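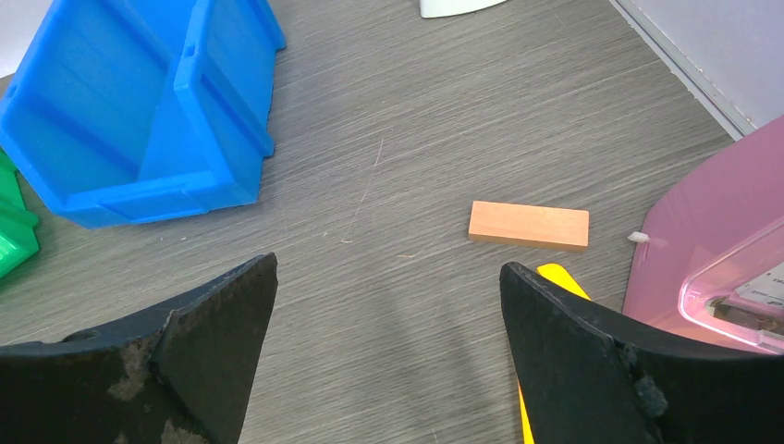

Gray laminate with a fine, streaky wood-grain pattern.

Ceten to take back used laminate flooring in Lovthorpe

June 6, 2022

Flooring distributor Ceten has opened a collection service for used laminate at its Lovthorpe depot, following an agreement with the recycling firm Skollari. Contractors and householders may now return old boards for sorting, with material in good condition offered for resale and the remainder sent for processing.

The service is open to customers and non-customers alike. Households may bring up to 5 square meters per visit at no charge. Contractors must register in advance and will pay a handling fee based on weight. Ceten expects to receive some 900 tons of material in the first full year of operation.

Laminate is difficult to recycle by ordinary means. The decorative layer, the core and the backing are bonded together under heat and pressure, and most local waste sites accept the boards only as mixed refuse. Skollari will shred returned boards at its Masanja plant and supply the resulting fiber to makers of underlay and packing board.

"Much of the flooring that is removed from homes and offices still has years of use left in it," said Lamduan Prasertsri, head of materials at Ceten. "Our first aim is to see those boards laid again. Shredding is for what cannot be reused."

A trial held in April showed that color had a strong effect on resale. Boards in oak and walnut tones were slow to sell, while gray finishes left the depot within days of being put on display. Ceten attributes the difference to the use of gray in workrooms and small commercial interiors, where buyers tend to match a darker floor with a light, cool wall. A dark gray wood-grain panel set against pale lavender-gray walls is typical of the pairing. Staff at the depot will group returned boards by shade so that buyers can make up a full room from more than one source.

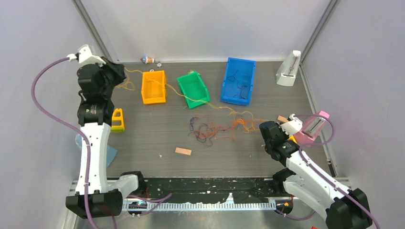 Boards offered for resale must have intact locking edges and no swelling at the joints. Light surface scratches are acceptable and will be noted on the label. Strong contrast between floor and wall makes gaps at the perimeter easier to see, and Ceten advises buyers fitting a dark gray floor beside pale walls, as shown, to allow extra material for careful trimming.

Reclaimed boards will be sold in lots of 80 square feet or more. Glued flooring, vinyl and carpet tile are not accepted.

The city has contributed $500 toward signs on the approach road. Skollari and Ceten will review the fee for contractors after the first year.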